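Reheat bench notebook, July
Areti Makris

Start 7:40. Melina Chatzigeorgiou already in, Setsuko Minami on the late half of the shift. Ánh Hoàng here until lunch for the arm software.

Carried over from last entry: door opening still the weak step. Loading from the bowl is fine most of the time. Knobs we have agreed to leave alone for now, a person sets them at the start of a batch and initials the sheet.

Went through the overnight log first. Nothing ran overnight, the log is just the controller talking to itself, but it fills up the page and you have to scroll past it to find yesterday's last run. Asked Ánh if Savent can stop writing when the arm is parked. She says yes, it's a setting, she'll do it before she leaves. (Done, 11:50.)

Batch plan for the day was the sweet loaf from the Ostelus shelf life series, cut into fingers. Melina cut them. We tried letting the night crew cut them last month and the pieces came out too thick at one end, which a person corrects for without noticing and the gripper does not. So cutting is now written down as a bench job, with the guide block, done the same morning. That adds work for us that wasn't there before. I want it on record when the time savings get added up, since the Nirkance sheet has no row for it.

First runs, 8:15 on. Red bowl is the pickup, green bowl is the put-down. The piece has to lean on the wall of the bowl or stand clear of it. Flat on the bottom, the fingers have to go too deep and touch enamel, and the force limit stops the run. Melina leans each one. I asked her to try just dropping them in, the way anybody new would do it, and she did a few like that. Mixed. Some land leaning, some don't. We either teach leaning or get a shallower bowl. I prefer a shallower bowl.

Door. The approach is from above, down to the top corner on the side away from the knobs, then along to the handle and pull. The trouble seems to be with the grip on the handle, so if the fingers close a little high they ride up and off. Ánh moved the closing point down by 2 mm and slowed the last part of the approach. Better straight after the change, but we had also just wiped the handle down, so I can't say which it was. Next time change one thing at a time. I know I wrote the same thing in June.

We don't use the end of the handle near the knobs. Setsuko asked about that on handover and it wasn't written anywhere, so: an early run went in from that end and brushed a knob, the temperature moved, and we lost the batch before anyone caught it. Hence the initials on the sheet. 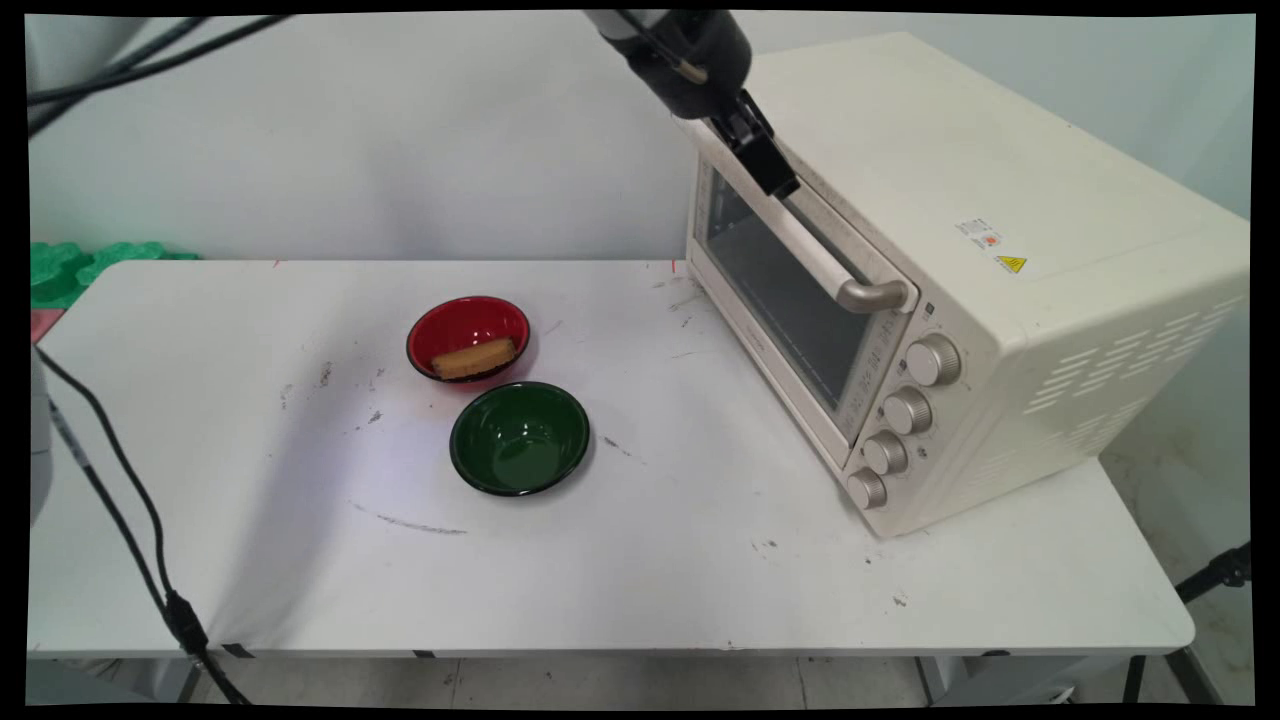 Bench during door work. Gripper at the upper left corner of the oven door, sample in the red bowl, green bowl empty.

Table position. The oven sits at an angle to give the arm a straighter pull, and that means whoever sets the knobs has to lean in from the right. For me it's fine. Melina says by the end of the day it isn't, and she's the one doing it. We looked at turning the oven back partway. Ánh thinks the arm can manage with less of an angle but she'd have to redo the door points, half a day's work. I told her to put it in for next week. The bench has to suit the person who is at it all shift.

Also on the table: the scuffs are not new and are not from the arm. The visitor from Nirkance asked. They're from dragging the old ovens around.

Cable on the left still hangs over the front edge of the table. Clip it under. I have written this before as well. Job is mine, by end of day. (Not done. Clips in the stores are the wrong size, ordered.)

Talked with Melina over coffee about how the job has changed. Writing it down while I remember it, with her okay.

Before the arm, reheat days were one person at the bench, piece in, timer, piece out, note it, next. Dull, and you burned the side of your hand on the door at least once a week. But you had your own pace. She says she could tell by the smell when a batch was off, and she'd stop and say so before any of the measurements came in. Now she's standing farther back, she's watching the door step, and by the time she smells something the piece is already in the bowl and the next one is going in. She doesn't miss the door. She does miss being close enough to notice.

I hadn't thought of that as part of the job. It's not in the procedure and never was. I don't see a way to get it back fully with the arm running, but there could be a hold after the first piece of each batch, where the arm parks and somebody picks the piece up, breaks it, smells it, and lets the run go on. Ánh says a hold is easy. Costs a few minutes per batch. Tried it on the two afternoon batches and it felt right. Will propose it as permanent.

Second thing she raised: who answers for a bad batch. With the old way her name was on the sheet and that was that. Now the sheet has her name for the knobs and the cutting, and the log has the arm for the rest, and when the June batch came back odd it took three of us most of a morning to agree where it went wrong. She felt it was going to land on her either way. I told her it won't, but I can see how a sheet with one human name on it reads. New sheet should show the software version and who last changed the points, same line, same size. I'll draft it.

Third thing, hours. Vasiliki Politis in planning has the bench down for one person at half time once the arm is signed off. From what I see that's too early. At present it takes one person full time plus Ánh part of the time, with fewer burns and a more even timing from piece to piece. The even timing is a real gain, the shelf life people have wanted it for years. But it isn't half a person. I'll write to Vasiliki and say so plainly, and ask that nobody's rota be changed until we've had a stretch of ordinary weeks without Ánh in the room.

11:30. Door step failed on three runs in a row. Fingers closed above the handle each time. Ánh found that the oven had crept on the table. The door tugs it a little on each pull and over a morning it adds up. So the 2 mm may have been chasing this all along. Put rubber feet under it, the kind from the scale bench. Marked the corners on the table in pencil. Check the marks at start, at lunch, and at handover. Ran 12 after that with no door failures. I don't count that as solved, it needs a full day.

Afternoon, Setsuko on. Handover took about 17 minutes, which is long. Most of it was me explaining things that should be on the wall. List for the wall card, her wording where I could keep it:

Pencil marks: oven corners on the marks before anything else.
Knobs: set, initial, hands off until the batch is done.
Bowls: red is pickup, green is put-down. Don't swap them even if one is dirty. Wash it.
Lean the piece.
First piece hold: break it, smell it, then release.
If the arm stops with the door open, press park and wait for it to clear before you reach for the door.
Don't reach under the arm to save a piece. Let it fall.

She wanted the last one in there. On her first day with it she reached for a falling piece without thinking, and so would I have. The arm runs slow in this mode and the force limit is low, but the oven is hot and that's the bigger worry. I'd like a physical stop closer to where the person stands. At the moment it's on the controller and you have to turn around to hit it. Asked Ánh to price a second one.

Setsuko's view of the whole thing is different from Melina's, worth noting. She has a bad wrist and was on the point of asking to come off reheat days. With the arm doing the door and the transfer she can stay on. She also likes having time between pieces to do the crumb photos and labels, which used to pile up until four and then got rushed. So for her the day is better. Both of them are right, as far as I can tell, and I should stop reporting to upstairs as if there were one answer.

Training. Ánh showed Setsuko how to reteach the pickup point by hand. Took two tries. I want both of them able to do pickup and put-down without calling anyone. Door points stay with Ánh for now. Melina asked if being able to reteach goes on the grade sheet. It ought to. Ask Vasiliki in the same note.

Supplies: bench wipes low. Thermocouple lead from Wako box is the short one, need the long one. Spare red bowl would be good, same size, black rim if they still have it, or the pickup has to be checked again.

Door log for Savent exported and saved with today's sheets. File name has a space in it again.

Open:
Oven angle, half day for Ánh next week.
Cable clips when they come.
Shallower bowl, ask the kitchen supplier for a sample.
Second stop button, price.
New batch sheet, draft by me.
Note to Vasiliki about hours and grade, before her planning round.
Wall card, Setsuko to print, I'll laminate.

Left 5:10. Setsuko finishing the last batch, oven on the marks when I checked.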